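Open Day at the Trillden Workshop: A Few Pictures
Posted 2022-12-13 by Fergal Nic Giolla

I have been promising these to half the people I know, so thank you for your patience, and apologies to those of you who had already given up on me. The Trillden open day was a lovely afternoon, and I came home with sore feet, a pocket full of leaflets and far more to tell than will fit on one page. I have kept the captions short where I could (I can hear some of you laughing from here) and put the rest of my notes between the pictures, where you can skip them if you like.

For anyone who didn't make the trip, Trillden is out past the Riltham turnoff, in the long building that used to belong to a carpet wholesaler. They build and test handling setups for small firms, the sort of place that packs soap or sorts spare parts and has never owned a robot before. They signed in 71 visitors over the day. We went through in small groups, six at a time, which meant a bit of standing about with a cup of tea but also meant that everybody got close enough to see and ask a question. I asked several.

At the long white table

The resting arm, with its two-finger gripper open and the little green light on at the joint. I had expected something much bulkier. What I kept looking at was the wrist, where a polished silver ring with small bolts joins the gripper to the rest of the arm, as neat as anything on a good bicycle. The yellow line on the floor runs right up toward the table.
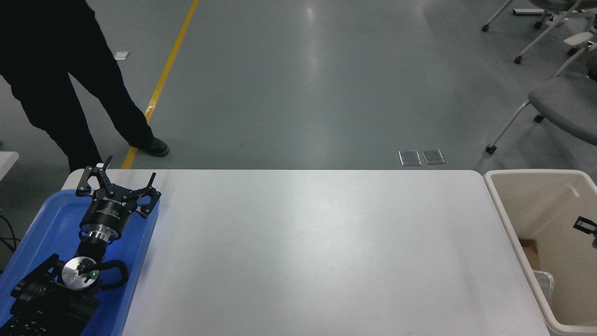

The two-armed setup

We had a good long stop at this table, and it was my favorite part of the day. Our guide was a young engineer by the name of Đinh, who was very patient with us and never once made anybody feel silly for asking. I wanted to know why you would go to the trouble of two arms when one seems plenty for picking things up. The answer was that a great many everyday jobs need one hand to hold and another to do, like opening a bag or taking the lid off a box, and once you start watching your own hands at the kitchen counter you notice it all day long. I have been noticing it ever since, mostly while peeling potatoes.

Both arms in view, one lying in its blue tray and the other reaching over the table from the right, with its gripper just above the top. Look for the soft shadow under it.

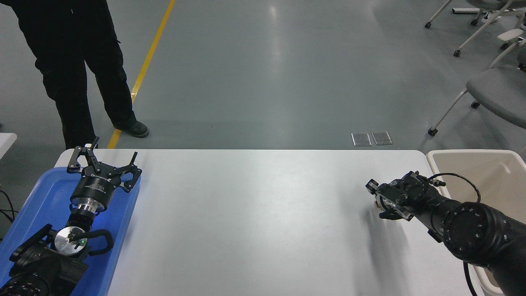

I have worked with my hands most of my life, first at the Wurnness bottling plant and then on my own account fixing sewing machines, so I came to all this with a fair bit of curiosity and, I'll admit, a small amount of suspicion. At Wurnness we had a capping machine that did one thing very fast and could not be talked into doing anything else, and a change of bottle size cost us most of a morning. Đinh told us that the arms can be given a new job without rebuilding the whole line, though it still takes somebody who knows what they are about. I was glad to hear that last part. The two grippers aren't a matched pair to look at, either, the one on the left having hooked fingers and the one on the right being a smaller, more compact affair, and that reminded me of my own bench, where I would never dream of using the same pliers for everything.

The other talk I sat in on was about planning a first installation, and I took four pages of notes that I can hardly read. One figure I did get down clearly was 2,825, the number of practice picks they had logged in August on a single sorting job before they were happy to show it to the customer. A woman near me asked if that was a lot, and the speaker said it was a fairly quiet month.

Getting there, for next time

It took me roughly 68 minutes from home with one wrong turn, which was my own fault. There is parking behind the building, and the bus stops at the Riltham library, a ten-minute walk away on a decent sidewalk. Wear comfortable shoes and bring a warm layer for the walk back. Trillden keeps a list at the front desk for people who want to hear about the next open day, and I have put my name on it, along with my sister's, so she had better come.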